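Is the Trivell teardown kit worth it for a small refurb shop?

Posted in Saltside Repair Help

We strip old Dell workstations for parts, and Trirolari keeps pushing their Trivell arm kit at us. The quote is $2,981 with the gripper, plus $62 a month for the software. The sales page says it handles memory and drive cages "out of the box". I have my doubts. Has anyone run one on real towers, with cables in the way?

Lockyer
Had one on the bench since March. Paid $2,196 for the older version, same gripper as far as I can tell. It's okay at pulling memory once a person has opened the side and cleared the cooler out of the way.

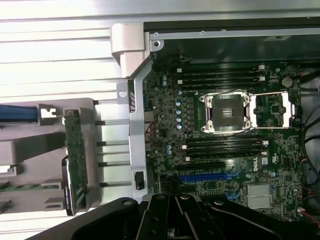
Latches are where it gets slow. You have to teach it each board layout, and a board with two banks of four slots took me most of an afternoon. Turn the case the other way and I had to redo half of it. Cables it does not understand at all – I tuck them back by hand before every run. The fingers are also chunky for anything close to a chassis wall. I wouldn't pay the new price, and I'd want the monthly fee explained in writing.

benchrat
dont bother, a screwdriver is cheaper

partsbin_tx
Depends on volume. If you get the same model by the pallet it might pay off. Mixed lots, no. Ask for a trial on your own machines – their demo video uses one case, already open.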